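# Milk Bread for Sandwiches, Start to Finish

I've been baking a loaf almost every week since April, and I'm still a little giddy each time one comes out of the pan. Soft sandwich bread is the friendliest yeast bread there is! The dough forgives you, the flavor is mild, and a slice holds together under whatever you pile on it. The recipe I use came from Solveig Vik, who taught an evening class I took at Prastano, and I've fiddled with it ever since.
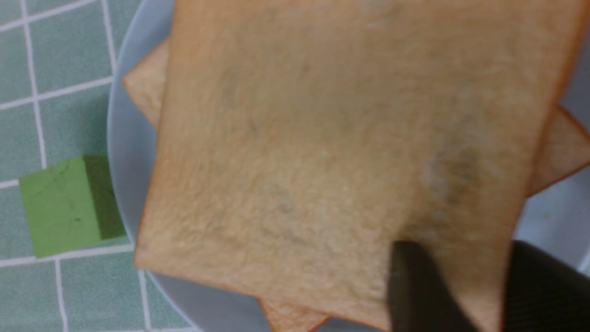
*Reading time: 3 minutes*

## What goes in

- 3 1/2 cups bread flour
- 240 ml whole milk, warmed until it feels like bath water
- 2 1/4 teaspoons instant yeast
- 2 tablespoons sugar
- 1 1/2 teaspoons salt
- 1 egg
- 3 tablespoons soft butter

You'll also want a 9-by-5 loaf pan and a thermometer if you have one. Bread flour gives the best height, but all-purpose works — hold back a spoonful or two of milk if you go that way.

## Mixing and kneading

Stir the yeast and sugar into the warm milk, then add the egg and beat it in with a fork. Put the flour and salt in a big bowl, pour in the milk, and stir until you've got a shaggy lump. Cover it and walk away for 20 minutes. This rest does a surprising amount of the kneading for you.

Now work in the butter, a bit at a time. It'll be a greasy mess for a couple of minutes (keep going!) and then all at once it pulls together and turns smooth. Knead for eight to ten minutes by hand. You're done when you can stretch a small piece thin enough to see light through it.

## First rise

Butter a bowl, drop the dough in, cover, and leave it somewhere warm until doubled. In my kitchen that's an hour and a quarter, longer in winter. Go by size and ignore the clock.

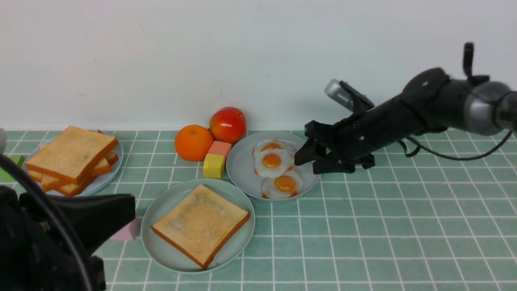
When the dough has doubled, press it down gently and tip it out. Pat it into a rectangle about as wide as your pan is long, fold the two sides in a little, and roll it up snugly from the short end. Pinch the seam shut and set it seam side down in the greased pan.

## Second rise and baking

Cover the pan loosely and let the dough come up an inch above the rim. Poke it with a floured finger: if the dent fills in slowly, it's ready. If it springs right back, give it ten more minutes.

Bake at 350°F for 32 to 35 minutes. Lay foil over the top once the color looks right to you, usually at the 20-minute mark. I pull mine when the middle reads between 190 and 201 degrees, and anywhere in there is good bread.

Turn it out right away so the sides don't get soggy, and brush the top with butter while it's hot. Then wait until it's completely cool before slicing. I know! But warm bread squashes and tears, and a serrated knife only helps so much.

## Keeping it

It stays soft for three days in a bag on the counter. After that I slice what's left and freeze it, with parchment between the slices so I can pull out two at a time and drop them straight in the toaster.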